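Support Home | Tickets | Status | Log in
2 min read
April 2019, Villads Sveinbjörnsson

Right arm lags behind the operator during remote demos

Setup: two arms driven from a Brondeck handset pair, recorder on defaults. The left arm does what I do. The right arm does what I did a moment ago, when it feels like it. Started with the February update, which promised smoother motion.

Step 1. Drive both arms up to the storage cart, grippers open, touch nothing. I managed the last part. Left tracked fine. Right arrived late and pointed its fingers at the floor.

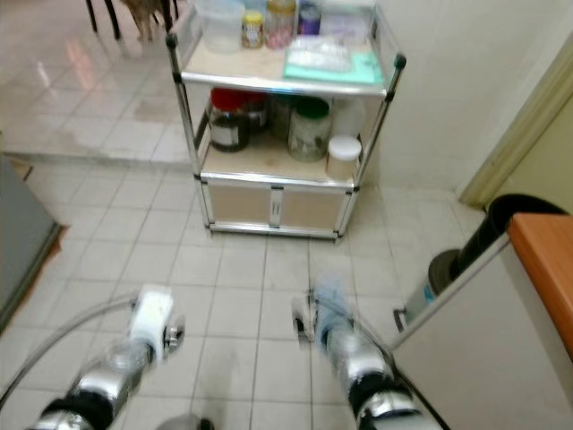 Step 2. Swap the handsets. The lag stayed with the right arm, so it isn't my wrist, as Wanholm support had kindly suggested.

Step 3. Set the command buffer from 2,000 to 20 and restart the recorder. Much better. Moved to the sink and tried the plate demo, left arm waiting over the bowl, right arm on the stack. Of 45 takes I binned four, all for my own driving.
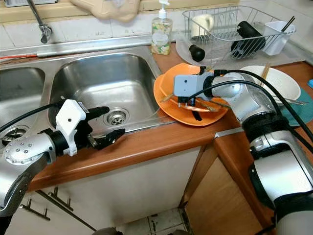

Right gripper on the orange plates, chopsticks or skewers still on top.

Status: leaving this open. I'd like to know who thought 2,000 was a sensible default.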